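**致:Kastham 住宅节水基金 项目办**
**自:Varnotano 试点执行组,Fiorella Caputo**
**日期:9/12/26**
**事由:第二阶段进度报告**

先说结论:目前的数据撑不起申请书里写的节水幅度,我不建议在年度简报里引用那个数字。理由分述如下。

## 一、入户与样本

申请书的目标是 3,000 户,实际签约 2,424 户,其中能连续回传水表读数的只有 882 户。签约数看上去不差,可签约的意思是住户在表格上签了名,不等于有人用水习惯变了。上一期报告把签约户统称为“参与户”,这个说法应当改掉,本报告一律只用“有读数户”。

读数中断的原因很杂。Cloutier 供应的采集终端在地下表井里信号不稳,厂方说是安装位置的问题,安装队说是终端的问题,双方各有一份书面说明,都附了,我看完仍判断不出谁对。另有一部分住户换了租客,新租客不知道有这个项目,终端拔掉以后也没人去补装。

## 二、浴室用水的估算

原方案假定浴缸是大头,因此宣传材料几乎全在劝人改淋浴。这个假定出自 Elitz 咨询做的前期问卷,问的是“您每周泡澡几次”。人对这种问题的回答向来不可靠,问卷又没有和任何一块水表核对过。

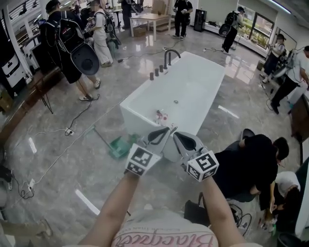

我们拿有读数户的夜间用水曲线重新看了一遍。晚间确有高峰,但形状拖得很长,更像几个人先后淋浴加上洗衣,很难归到一次放满浴缸上。总表读数分不清水从哪个龙头出去,所以我也不敢反过来说浴缸不重要。能说的只是:前期问卷的结论没有得到印证,继续按它花宣传费缺少依据。

## 三、节水配件发放

起泡器和限流垫片已经发完。回访的 12 户里,多数把配件装上了,有几户后来又拆了,嫌水小。回访户是自愿报名的,愿意让人进门看的家庭大概本来就比较上心,这个样本不能往外推。

安装说明书写得也有问题。第四步要求先关总阀,可许多老房子的总阀在公共走廊的箱子里,住户没有钥匙。这一条在上一期就提过,修订稿至今没有印。
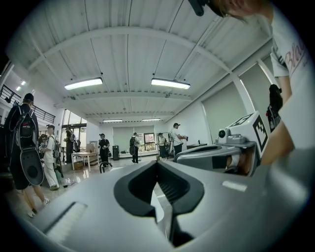 *图2 手持夹爪近景,可见带黑白方形标记的白色立方块。*

## 四、经费

支出整体低于预算,但这算不上好消息:省下的钱主要是没能开展的入户工作。宣传一项接近用完,数据核查一项几乎没动。我认为两者的比例从一开始就定反了。

## 五、需要项目办决定的事项

- 是否同意停用申请书中的节水幅度,改为只报有读数户的前后对比;
- 是否同意把剩余宣传费转到分项水表,先在 Varnotano 东片试装;
- Cloutier 终端的故障责任由谁认定。执行组没有这个资质,请另找第三方;
- 说明书修订稿何时付印。

如果前两项在 12 月前定不下来,冬季数据就只能照旧口径采集,到时候仍然回答不了基金最初提出的那个问题:发出去的东西到底省没省水。对比组的设置方案我另文再报,目前的草稿里邻近小区的水价阶梯和本区不同,直接拿来比不合适。

附件:终端故障说明两份;回访记录;支出明细表。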